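Chapter 4
Paper Packaging and the Trouble with Padding

Most guides to packing treat paper as the safe answer. It is cheap, it folds, it can be recycled, and it looks kinder than plastic. All of that may be true and still tell you very little about whether the thing inside will arrive in one piece. This chapter looks at the paper bag and the crumpled paper that goes in it, and asks how much of what we are told about either holds up.

Start with the claims. The Dirnon packing course, which many shop staff will have sat through, teaches that a bag should be "filled to comfort". It does not say whose comfort. The Donditz handbook is firmer and gives a figure: 70 per cent of the empty space should be taken up with padding. When we looked for the tests behind that figure we found a single page, a list of parcels and no note of what was in them. A rule made without knowing the contents is a guess with a number attached.

Our own record is small but at least it is complete. Over one July, the gift counter at Devley sent out 431 paper bags. Staff wrote down what went in, how it was padded and what came back. Of the returns, 40 were put down to crushing. The counter blamed thin bags. The record does not back this up – most of the crushed items had been packed with plenty of paper, pushed down hard at the sides and hardly at all underneath.

4.1 What crumpled paper does

A crumpled sheet works by holding air in its folds. Press it flat and the air goes, and so does most of the use. Tissue is the weakest of the common papers in this respect. It is sold as protection and bought for its colour, and students should be wary of any supplier who talks about both at once. The Fakir range, for one, is offered as "cushioning tissue". We have yet to see it cushion anything heavier than a bar of soap.

Shaped pieces raise a further problem. Thin paper gathered into ruffles can look like a rose when it goes into the bag, but the same folds that make the flower are easily squashed by whatever is put in next.
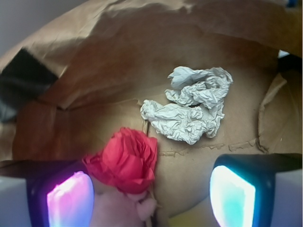 Should the heaviest item go in first?

Put it in first if the base is flat and firm, and keep anything light or easily crushed for the top. The usual advice stops there, which is a pity, as a heavy item that can slide will still do damage from below. Wedge it on at least 2 sides before adding anything else.

4.2 Creases and strength

It is often said that a creased bag is a weak bag. We doubt it. A crease in brown paper may be no more than a mark of handling, and a smooth bag can still have a badly glued base. Check the base and the seams first, then the handles if there are any. The exercises at the end of this section use old bags for that purpose.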